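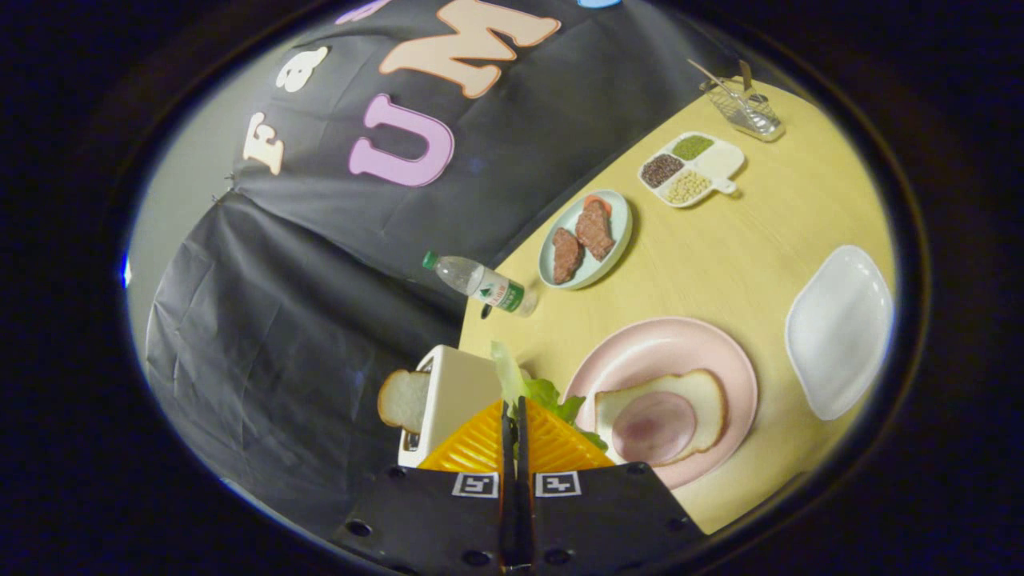
The Grovell is a round wooden dining table in a light yellow finish, made for kitchens and eating areas where a rectangular table gets in the way. It comes in one size and one color. The top is a full circle, so every seat is the same distance from the middle and nobody ends up at a corner. It holds a fair amount. A toaster, a couple of round plates with food on them and a white divided tray can all be out at the same time, and the toaster can stay where it is while you make a sandwich next to it.

Print this page | E-mail to a friend

Share (9) | Comments (2)

Updated 04/03/2025

The top

The wood grain shows through the finish. We apply 2 coats of clear lacquer over the yellow tint, on the upper face and on the underside, and the edge gets the same treatment. The surface is smooth enough to wipe with one pass of a damp cloth. It is not a cutting surface. Use a board for bread, meat and anything else you need a knife for.

The yellow is lighter than it looks on many screens. Next to white dishes it looks warm, and next to pink or pale blue ones it looks closer to plain wood. If you are matching it to chairs or cabinets, ask us for a finish sample before you order. Samples are free and go out by regular mail.
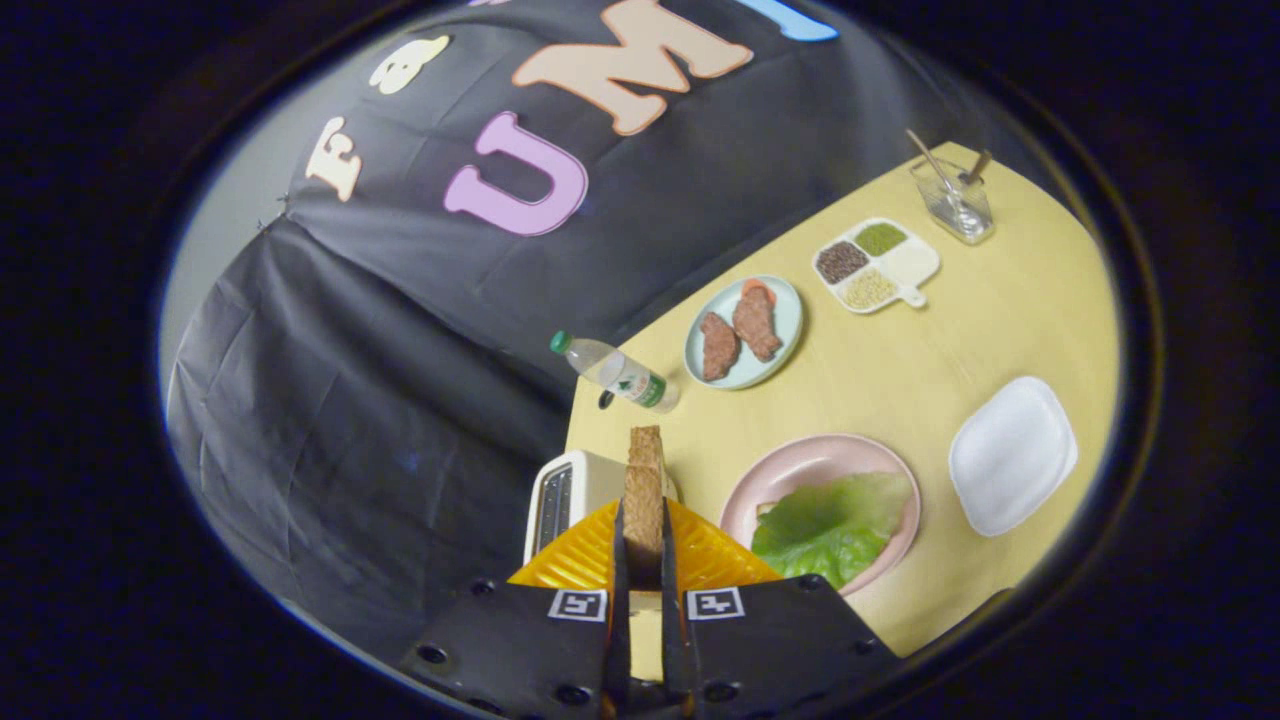
Photo: Deirdre Cullinane for Rosales

Small appliances are fine on the Grovell. A toaster of ordinary size leaves enough room in front for a dinner plate and a side plate. Put a heat-safe mat under anything that gets hot on the bottom, such as a slow cooker or a kettle base. Most toasters stay cool enough underneath, but check yours the first few times you use it. There is no cable hole in the top, so a cord has to run over the edge. We suggest placing the table so that the appliance side faces the wall outlet - that way the cord is short and out of the way of knees.

Crumbs come off with a dry cloth. Wipe up lemon juice, vinegar and tomato sauce soon after they land, as they can dull the lacquer if they sit overnight. Do not use scouring powder or the rough side of a sponge. Furniture polish is not needed and tends to leave a film.

The base

The Grovell stands on a center pedestal with spreading feet. There are no legs at the rim, so chairs can go anywhere and can be moved closer together when an extra person sits down. Each foot has a leveling pad that screws in and out by hand. On an uneven floor, set the pads after the table is in its final place and not before.

The complete table weighs 60 pounds. The top and the base ship in separate cartons, and the top is the heavier one. Two people should carry it.

Seating

Four people can eat at it in comfort. We sell it without chairs. Any chair of normal dining height will work, with or without a curved back. Armchairs should be measured first, because the arms on some of them are too tall to slide under the top. The Flusov side chair, sold on its own page, was drawn up to go with this table and clears it easily.
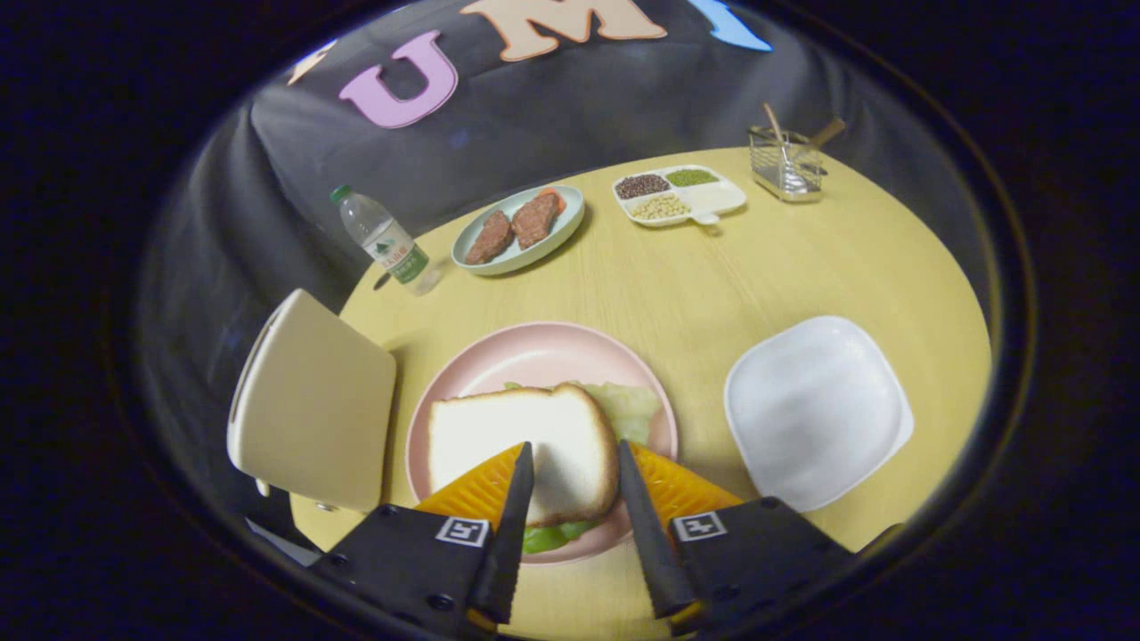

What fits on it

A sandwich on a round plate needs very little space, and a square plate can sit right beside it. Farther back there is room for a platter of meat, a bottle of water standing up, a divided tray and a wire utensil holder. With that much out, the table is set for one or two people who want everything within reach. For four full place settings, keep the middle for one serving dish and move the rest to a counter.

Dishes and other tableware are not included.

Assembly

The base goes together with 9 bolts and the hex key in the carton. Lay the top face down on a blanket, attach the base, tighten everything by hand, then go around once more with the key. Do not use a power driver. Turn the table over with one person on each side, lifting from the top and not by the feet. Check the bolts again after a month of use.

Warranty and returns

The table is covered for 2 years against splitting of the top and failure of the base. Scratches, heat marks and water rings are not covered. Returns are accepted on unused tables in the original cartons, and the buyer pays the freight back.

Stock

The current batch is in the warehouse now. The next one is due in May, in the same finish. Orders for more than a few tables should be placed by phone so we can ship them from one batch - the tint can vary a little between batches.

Related items

Flusov Side Chair
Brustside Bench, Short
Brustside Round Stool
Grovell Felt Table Cover
Rosales Lacquer Touch-Up Kit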